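白っぽい木目のテーブルにオイルを塗れと言われましたが、本当に必要ですか

投稿者:うすぎぬ
カテゴリー:住まい・家具の手入れ
閲覧数 312

知人の引っ越しで、白っぽい木目のテーブルを譲り受けました。Kulitzという店で買ったものだそうですが、型番も説明書も残っていません。

うちでは食事にはほとんど使わず、洗濯物をたたんだり、ニットの毛玉を取ったりする台になっています。困っているのは次の点です。

天板の真ん中あたりが、光の加減で白くぼやけて見えます。家族は「乾燥してるんだからオイルを塗れ」と言い、店に電話をしたら「専用のオイルを年に2回」と言われました。その専用オイルというのがSternexという商品で、小さい缶なのにけっこうな値段です。

私は疑っています。そもそもこの天板が無垢の木なのか、薄い板を貼ったものなのか、木目を印刷したシートなのか、電話口の人は一度も聞きませんでした。何でできているかも聞かずにオイルを勧めるのは、売りたいだけではないでしょうか。

もうひとつ、濃い色のニットを置きっぱなしにすると色が移るという話も聞きました。紺のものが多いので気になりますが、これも誰かが言い出したことが広まっただけのような気がしています。置いて色が移った人は本当にいるんでしょうか。

「木は生きているから」式の話は結構ですので、根拠のある話が聞きたいです。

木工かじり

家具の修理を手伝っていたことがあります。まず、疑うのは正しいです。何の天板かわからないうちは何も塗らないでください。

オイルに意味があるのは、木の表面がむき出しか、もともとオイルで仕上げてある場合だけです。ウレタンなどの塗膜で覆われていれば中まで入りませんし、印刷シートなら入る先がそもそもありません。表面に残ってべたつき、ほこりを集めて終わりです。「塗ったらしっとりした」という感想をよく見ますが、油を塗ればどんな板でもその日はしっとりします。

見分け方ですが、世間でよく言われる「爪で押してへこめば無垢」は信用しないほうがいいです。柔らかい板を貼っただけのものでもへこみます。「叩いて音を聞く」も、私は当たったためしがありません。

見るなら小口、つまり天板の横の断面です。天板の上の木目の線が、角を越えて横の面に自然につながっているか。横だけ別のテープのようなものが貼ってあれば無垢ではありません。それから裏返して、上の木目と裏の木目に関係があるかどうか。裏が真っ平らな単色なら無垢の可能性はまずないです。ただ、よくできた印刷もありますし、貼りものでも小口まで丁寧に処理する工場はあるので、一か所見ただけで決めつけないことです。

同じ模様が天板のどこかで繰り返されていないかも見てください。印刷の柄はどこかで一周しますが、天板より柄のほうが大きいと繰り返しは出てきません。見つかれば印刷、見つからなくても何も言えない、という使い方になります。

白いぼやけについては、窓を背にした位置と、窓に向かった位置の両方から見てください。自分が動いて白い場所も一緒に動くなら、ただの反射です。塗るものは要りません。動かずにいつも同じ場所が白いなら、輪じみや塗膜の傷みを疑います。

うすぎぬ(質問者の追記)

ありがとうございます。「音は当たったためしがない」で信用する気になりました。

午後三時ごろ、窓側から見ました。遠くのほうは木目がゆったり波打っていて、手前は細かい線がびっしり斜めに走っています。紺のニットは奥にくしゃっと置いたままのときのものがあります。

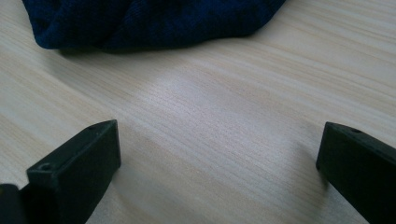
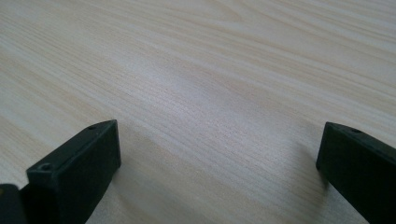
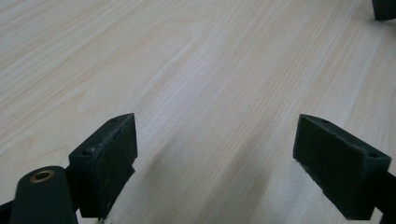
塗膜があるかどうかを、道具を買わずに確かめる方法はありますか?

木工かじり:目立たない隅に水を一滴垂らして、五分待ってから拭き取ってください。水が玉のまま残り、拭いたあとに色の変化がなければ、塗膜か樹脂のシートで覆われていると考えていいです。しみ込んで濃い跡になるなら、むき出しかオイル仕上げです。跡はたいてい乾けば消えますが、必ず裏側に近い隅で試してください。ワックスがかかっていると玉になることがあるので、場所を変えてもう一度やるほうが確実です。

Yetunde Anozie

私はCullariの白木調テーブルを12年使っています。オイルは毎年塗ってきましたが、とてもきれいですよ。やはり手をかけてあげると違います。専用品でなくても、食用のオリーブオイルで十分です。私は布に少しつけて、全体にくるくると塗っています。

色移りはうちでは一度もありません。紺のカーディガンもよく置きますが大丈夫です。あまり神経質にならなくていいと思います。

 木工かじり:オリーブオイルはやめてください。乾いて固まる油ではないので、いつまでも表面に残り、においが出ます。きれいに保てているとすれば、毎回しっかり拭き取っているおかげで、油の効果とは言えないと思います。半分だけ塗って半分は塗らずに12年比べたのなら話は別ですが。

 Yetunde Anozie:半分だけ塗るなんてしたことがありません。うちではこれで問題ないのですが……。

 うすぎぬ:体験談はありがたいのですが、うちの天板と同じ仕上げかどうかがわからないので、オイルは保留にします。

毛糸と洗剤

色移りのほうだけ答えます。手芸教室で濃い色の毛糸をよく扱います。

乾いたニットを乾いた天板に置いて色が移ったところを、私は見たことがありません。移るのは湿っているときです。洗って生乾きのもの、スチームを当てた直後のもの、濡れたコップの水が布の下に回ったとき。教室の机に一度やられました。Jayasingheの濃紺の糸で編んだ帽子を、形を整えるために濡らして一晩置き、翌朝にはうっすら青い輪です。机はむき出しの木でした。隣の化粧板の机にも同じことをした人がいますが、そちらは拭いたら取れたそうです(これは人から聞いた話なので割り引いてください)。

だから「濃い色のニットは置くな」は言いすぎで、「湿ったまま置くな」くらいが妥当だと思います。

自分のニットがどの程度危ないかは簡単に調べられます。白い綿の布を軽く湿らせて、裏側の目立たないところを十回ほどこすってください。布に青がつくなら、そのニットは湿った状態で家具に触れさせないほうがいいです。つかなければ気にしなくていいです。ただし新品のうちは出ても、何度か洗うと出なくなるものもありますし、逆に洗剤を変えて急に出たこともありました。一回の結果で一生安心とは思わないでください。

「酢につければ色止めになる」という話も必ず出てきますが、市販の染まった糸では、私が試したかぎり差がわかりませんでした。台所が臭くなっただけです。

それから毛玉取りをするなら、下に白いタオルを一枚敷くと、取れた毛が見やすいです。天板の保護というより掃除が楽だからです。白っぽい木目に紺の毛くずは目立ちますが、粘着ローラーを直接天板に当てるのは、仕上げがわかるまで待ったほうがいいかもしれません。粘着が弱い塗膜を持っていくかどうかは、私は知りません。

 うすぎぬ:湿らせた綿でこする方法、二着やってみました。一着はまったくつかず、もう一着は思ったより青くなりました。同じような紺なのに。

 毛糸と洗剤:同じ色でも糸の素材や染め方が違えばそうなります。青くなったほうは単独で洗ってください。

 うすぎぬ:報告です。小口を見たら、上の木目とつながっているような、いないような、微妙なところでした。水滴は隅の二か所で試し、どちらも玉のまま残って、拭いたあとも変化なしです。白いぼやけは、私が横に動いたらついてきました。

 木工かじり:それなら白いのは反射ですね。水の結果からも、オイルは要らないと思います。無垢かどうかは文章だけでは言い切れません。普段の手入れは固く絞った布で拭いて、乾いた布でもう一度拭くだけにしてください。メラミンスポンジは使わないこと。艶がそこだけ変わります。布は100円ショップのもので足ります。

 うすぎぬ:店にもう一度電話して水滴の結果を伝えたら、「それでもオイルは塗ったほうが長持ちします」と言われました。どうして長持ちするのか聞いたら、担当者から折り返すとのことで、まだ折り返しはありません。缶は買わずに待ちます。

この投稿は解決済みになっています。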